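Small Spaces Board > Storage > Desks and tables
Topic: Little woven-front drawers next to a desk mat, where do you keep them?

matside
Posts: 47

I have a set of small plastic drawers, beige frame with blue basket-weave fronts, and I've been moving them around my work table since August without finding a spot I like. The table top is pale and I keep a big black mat on it to protect the surface. The mat has to stay flat and I'd like to keep it clear, so the drawers end up pushed to the left of it.

The trouble is reach. With the drawers hard against the mat, a drawer that gets pulled out comes down on the mat or bumps the edge of it. If I move them farther left I have to lean.

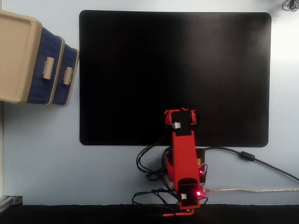 I don't want to buy a different table. I could trade down to a smaller mat, but this one has rounded corners that don't catch on my sleeves and the last one curled up after a month. What I want to know is whether people keep this kind of drawer on the table at all, or on a shelf at sitting height. I sort building bricks, mostly the big kind the younger kids use, plus odds and ends like cable ties and rubber bands.

slowshelf
Posts: 2,000

Shelf. I had the same style of drawer on a table for two years and the fronts got scuffed from things sliding into them. On a shelf they only get touched when I want something.

How heavy are yours when full? The light ones tip when you open the top drawer all the way. A strip of nonslip liner under the frame fixes it.

pantry_corner

I disagree about the shelf. The whole point of a small drawer is that you can take it out and carry it to where you are working. If it's on a shelf you stand up every time. I keep mine on the right side of the table because I'm right-handed, and the mat is on the left.

Also, the handles. Do yours come loose? Mine wiggled from the first week.

matside

They aren't heavy. The big bricks take up all the room before they weigh anything.

On handles, yes. I put a small green rubber band on one of them for grip. It's also how I know which drawer is which, as the fronts are the same on every one. I tried paper labels first and they don't stick to the weave.

slowshelf

Labels won't stick to anything with a texture. Tie-on tags work. I bought a pack at Endale, the discount place by our post office, and they have held up fine. String through the handle, write on both sides.

tapeandtwine

Tags get caught when the drawer closes. I'd go with the rubber band. Different colors for different contents, done.

For the mat question, put the drawers at the back of the table with the fronts facing you. Then the pulled-out drawer lands behind the mat and not on it. This only works if your table is deep enough. Mine is 31 inches and it's just enough.

pantry_corner

31 inches is a deep table. Most people don't have that.

tapeandtwine

It's a door on two trestles. Anybody can have that.

matside

I measured and I don't have 31. I did try the right side like pantry_corner said, on the other table, the black one. It's glossy and shows every fingerprint, but there is room for a drawer to come all the way out and sit on the table top. I tested it with the bottom drawer, no bricks in it yet. The top one stays shut while the bottom one is out.

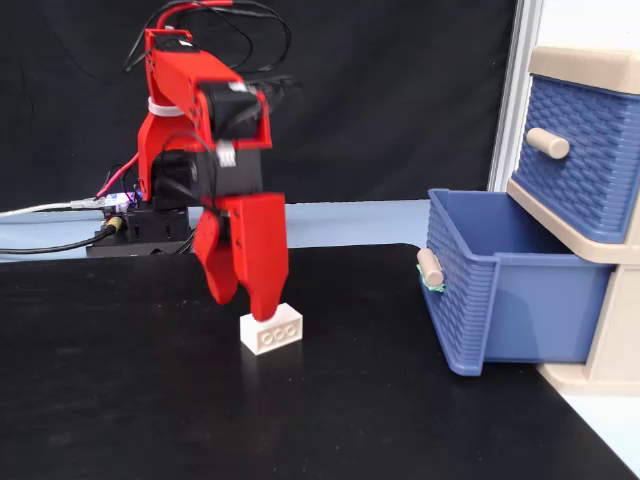 JUSO, 10 December 2020

Starting point: bottom drawer empty, knob and handle both on, green band still where I put it. The plain white bricks are going in first. They stand up on their own and I'd like them to stand in the drawer too, with the studs all facing the same way, so I can see at a glance what's in there.

One thing I noticed is that with the drawer all the way out I can drop bricks in from above. Half open, I kept hitting the frame. So I think I'm coming around to pantry_corner's way of using them.

pantry_corner

Glad it helped. Leave it out while you sort and put it back at the end. Don't slide it in and out all day, the runners on these are only a lip of plastic.

slowshelf

Agree on the runners. I still say shelf when you aren't using it.

Standing bricks on end wastes space, though. Laid flat you'd get another layer in. I've stored up to 4,000 of the small ones in a unit not much bigger than that, all lying any old way, and I never had trouble finding one.

matside

The small ones, sure. With the big ones I'd need to dig, and then they all end up on the floor. I'll try it both ways.

brickbybrick_nz

Does anyone know where to get spare drawers without the frame? One of mine cracked along the bottom. I wrote to Narnel Housewares and they only sell the full set.

tapeandtwine

Nautiyal Plastics has loose ones in a similar size. The weave is a bit coarser and the color is closer to gray. They fit my frame after I sanded the back corners. Check the width before you order, the listing gives the outside measurement and leaves out the handle.

brickbybrick_nz

Thanks. I don't mind a gray one. Did the handle come attached?

tapeandtwine

No, it comes in a bag with one screw. Use your old handle if it's any good.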